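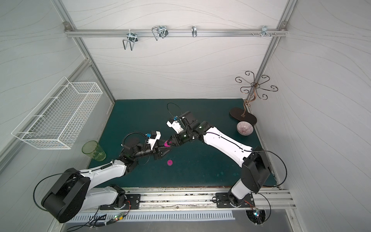 Rückwand mit Hakenschiene, Gitterkorb links, Becherbaum rechts

Frage: Becher und Schälchen in kleiner Nische aufbewahren, Haken, Korb oder Ständer?

Gefragt in: Haushalt und Ordnung > Küche > Aufbewahrung
Status: teilweise beantwortet
3 Antworten

Ich plane eine Nische für Trinkgefäße neu. Vorhanden sind eine waagerechte Aluschiene an der Rückwand mit unterschiedlichen Haken (ein größerer Drahthaken, ein doppelter, ein schmaler einzelner, rechts außen eine Gruppe kurzer Stifte mit Haken), ein weißer Drahtgitterkorb an der linken Wand und ein kupferfarbener Becherbaum mit ovalem Fuß. Die Tischplatte ist dunkel petrolfarben und matt, nutzbare Breite 60 cm.

Unterzubringen sind mehrere Kunststoffbecher (hellgrün durchscheinend, pink), dazu ein kleiner runder Deckel und ein rosa Schälchen mit feinen Streifen.

Probleme bisher:

Die Becher haben keinen Henkel. Am Becherbaum lassen sie sich nur über einen Arm stülpen, und die Arme sind geschwungen. Ob das auf Dauer hält, ist mir unklar.

Der Korb ist lang und rechteckig. Kleine Teile verschwinden darin.

Auf der Platte stehen die Becher im Weg, und die Oberfläche hat bereits Kratzer und Flecken.

Gesucht wird eine feste Zuordnung: was kommt wohin, ohne neue Bohrlöcher. Die Schiene ist an den Enden verschraubt und soll so bleiben. Den Becherbaum (Modell Clundstead, geerbt) würde ich gern behalten, er muss aber nicht zwingend in dieser Nische stehen.

Antwort 1 (als hilfreich markiert)
von Riku Sasaki

Zuordnung nach Form, dann nach Häufigkeit der Benutzung.

Becher ohne Henkel gehören nicht an Haken. Ein Drahthaken fasst nur den Rand, und bei dünnem Kunststoff verformt sich dieser mit der Zeit. Die Schiene ist für Teile mit Öse oder Henkel geeignet: Siebe, Messlöffel, Flaschenbürste, Geschirrtuch mit Aufhänger. Schwerere Teile nahe an die Verschraubung, leichte in die Mitte.

Die Becher kommen in den Gitterkorb, Öffnung nach unten. Der Gitterboden lässt Restwasser ablaufen und Luft von unten heran. Allerdings tropft es dann auf die Platte, also nach dem Spülen erst auf ein Tuch und später in den Korb. Gleiche Becher kann man ineinander stapeln, aber nur trocken. Feucht gestapelt saugen sie sich fest und riechen nach ein paar Tagen.

Vor dem Stapeln lohnt eine Sichtprüfung.

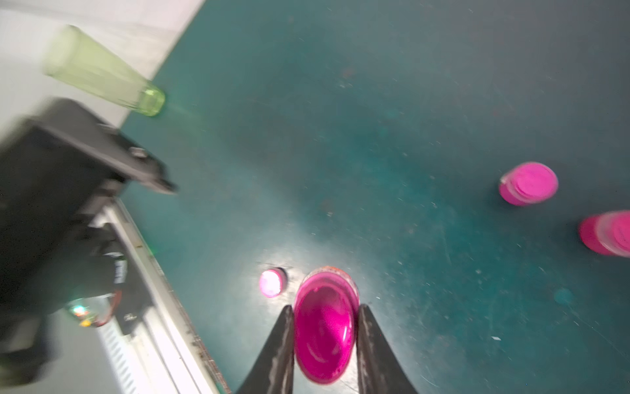 Auf den Rand achten. Verfärbungen dort stammen bei pinkem Kunststoff oft von Tee oder Tomate und gehen mit Natronpaste meistens zurück. Fühlt sich der Rand rau an oder ist er gerissen, den Becher aussortieren. Innen reicht ein weiches Tuch. Scheuermilch macht glänzende Flächen stumpf, und danach setzt sich alles schneller fest.

Der kleine Deckel braucht einen eigenen Platz. Ich verwende für solche Teile eine flache Dose im Korb, vorne an der offenen Längsseite. Lose auf der Platte wird er beim Wischen mitgenommen und liegt dann hinter irgendetwas.

Die Platte selbst: weiße Punkte und Staubschlieren mit lauwarmem Wasser und einem Tropfen Spülmittel, trocken nachwischen. Dunklere Flecken vorher zehn Minuten einweichen. Kratzer bleiben. Eine dünne Silikonmatte unter dem Abstellplatz verhindert weitere.

Kommentar des Fragestellers

Danke. Dose im Korb probiere ich. Silikonmatte von Sakamoto liegt noch im Schrank, die ist allerdings 6 mm dick. Geht das?

Kommentar von Riku Sasaki

Geht, steht aber an der Kante auf. Dünner ist besser, sonst kippeln schmale Becher, wenn sie halb auf der Matte stehen.

Antwort 2

Becherbaum raus, fertig. Für henkellose Becher unbrauchbar und nimmt nur Platz weg. Hatte so einen ähnlichen von Clanlow, steht jetzt im Keller.

Antwort 3

Würde ich nicht so pauschal sagen. Der Baum taugt für Henkeltassen, wenn der Fuß schwer genug ist. Immer gegenüberliegend bestücken, sonst bekommt er Schlagseite. Bei meinem trägt jeder Arm laut Beilage bis zu 350 g, das prüft man am besten mit der Küchenwaage.

Das Schälchen nicht hochkant lagern, es rollt. Flach mit der Öffnung nach unten oder auf einen Filzkreis. Wenn es Keramik ist, nicht zusammen mit den Bechern in den Drahtkorb, die Glasur bekommt an den Kreuzungspunkten Abrieb.

Zum Korb noch: nachsehen, wie er befestigt ist. Klebehalter geben im November, wenn geheizt wird, bei mir regelmäßig nach. Verschraubt ist das kein Thema.

Diese Frage wurde 1.168 Mal aufgerufen.
Ähnliche Fragen: Deckel für Kunststoffbecher sortieren / Natronpaste richtig anmischen / Aluschiene kürzen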